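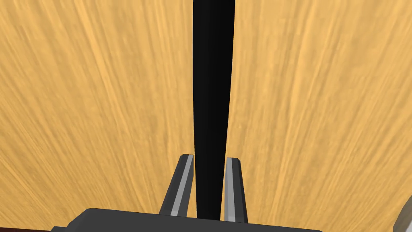 Eskola is recruiting participants for a comparative trial of finishes on wooden tabletops used in shared dining and study rooms. The trial measures how well each finish resists staining, surface scratching and repeated cleaning. Raters will work with tabletops of strongly streaked, golden-tan grain, where amber and lighter yellow lines run close together and shallow scratches are hard to tell apart from the figure of the wood. Training in reading marks against this kind of grain is included.

Number of places: 40

Location: Eskola test rooms, Bavbridge

Commitment: 8 sessions of 50 minutes each, with at least 2 days between sessions

What participants do

Each session begins with a short calibration on reference panels. Participants then inspect a set of coded panels under fixed lighting, first from directly overhead and then at a low angle. Every panel is scored for gloss, visible scratches, residual staining and feel to the fingertips. Scores are entered on a paper sheet and may not be changed after the panel has been returned to the rack. Finishes are identified by code only, and participants should not discuss scores with each other until the trial has closed.

In the second half of the trial, participants also clean the panels by a set procedure: one damp cloth, one dry cloth, ten strokes along the grain. Gloves are supplied. The cleaning solution is unscented.

Who can apply

Applicants must be 18 or older and have normal or corrected vision. Prescription glasses are fine; tinted lenses are not. People who work in furniture finishing, or who have done so since January, cannot take part. No experience with wood is needed. Applicants with a known skin reaction to oils, waxes or hardeners should say so on the form -- a scoring-only place may be available.

Payment

Participants are paid per completed session. Payment for a missed session is not carried over, but one session may be rescheduled with a day's notice. Bus fares within Bavbridge are refunded on receipt.

How to apply

Request a form from Hanne Räsänen at the Eskola front desk and return it by 15 February 2024. State which mornings or afternoons you are free. Questions on the scoring method go to Aino Valtonen, trial lead. Applicants will be told the outcome in writing, and those not selected may ask to be placed on the reserve list.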